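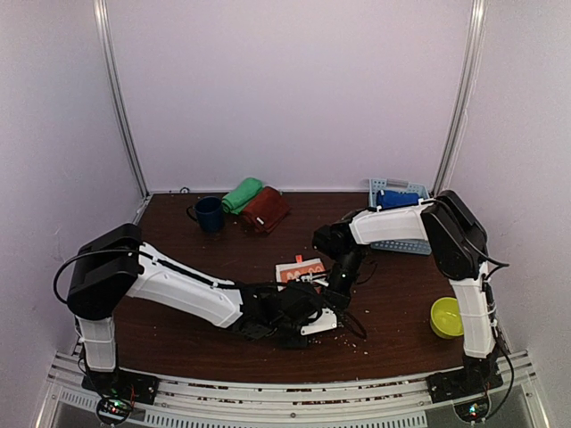

Fig. 1. Dark reddish-brown wood against a pale lavender back wall.

Colour and Surface in Small Rooms
Handout 4: Light walls, dark wood
Tutor: Ramesh Sisodia
Session date: 3/3/21, Room 403

Please read this before the session and bring your sample cards from last time. Students who missed Handout 3 can pick up a copy from the tray by the door.

1. Value comes first

When people describe a colour they usually name the hue: blue, green, purple. Hue is the part we talk about most, but in a small room it often matters less than value, meaning how light or dark the colour is. Two paints of different hue and the same value will sit quietly next to each other. Two paints of the same hue and very different value will show a hard edge.

Paint makers print a light reflectance value (LRV) on the back of most cards. The scale runs from 0, a perfect black, to 100, a perfect white. For this course we call a wall pale if its LRV is above 60. Anything well below that will start to darken the corners of a small room, even one with a good window.

Wood has a value too, although no one prints it on a card. Compare a piece of wood with your grey strip, half closing your eyes so that the grain blurs. Most students guess too light the first time. Dark reddish woods are easy to misjudge, as the warmth of the red makes them seem brighter than they are.

2. Tinted pales

Lavender is a good colour to study. It is a violet with a lot of white in it, and sometimes a little grey. Violet lies between red and blue, so a pale violet can lean either way depending on what is next to it. Beside a red-brown it tends to look cooler and bluer. Beside a clean blue it looks pinker. The paint has not changed, only its neighbour.

The effect is called simultaneous contrast. It is strongest where two areas touch, and it gets weaker if you put a band of neutral colour between them. A white skirting board or a strip of bare metal will do this job.

Yellow woods behave differently. Yellow sits opposite violet on the painter's wheel, so pale pine or oak against lavender makes each look stronger. Some people like this very much. Others find the wood turns orange and blame the varnish.

3. Light

Paint should always be looked at in the room where it will be used. North light is cool and will push lavender towards grey. Warm lamps pull it towards pink or a dull beige. In the Nomham flat, our first case study, the owners chose their paint in the shop and did not look at it at home until two walls were finished. They lived with it until December and then repainted.

Quantity matters as well as warmth. At 800 lux on the wall a tinted pale can wash out and read as plain white. Turn the lamps down and the tint comes back. If a room is used for close work by day and for sitting in at night, test the card under both conditions.

4. Sheen

A matt wall scatters light and hides small faults in the plaster. A glossy wall shows lamps as bright patches. The same goes for wood: oil leaves a low sheen and lets the grain show, while a full gloss varnish on a dark top will mirror whatever hangs over it. As a rule, keep the larger surface duller than the smaller one. There are exceptions – the Arnar kitchen, which we will look at in the session, has gloss walls and an oiled top, and works well enough because the only window faces a hedge.

5. Reading

Chaturvedi, chapters 2 and 5. Chapter 2 is short. In chapter 5 you can skip the section on pigments unless you are taking the longer course. Page 55 has the chart of common woods by value, and you will need it for the exercise below.

6. Exercise

Work alone or in pairs.

Choose one wall and one wooden surface at home. Estimate the value of each with the grey strip and write both numbers down.

Hold a lavender card, a pale green card and a plain white card behind the wood, one at a time. Note how the wood seems to shift with each.

Repeat after dark with the lamps on. Use the same lamps you would normally have on.

Write half a page on which card you would choose. A clear reason is worth more than a tasteful answer, and there is no need for photographs.

Hand in your half page at the start of the next session. Clustus sample cards are fine to use, but their greys run slightly warm, so please say so in your notes if you have used them. Spare grey strips are in the second drawer – sign the sheet if you take one.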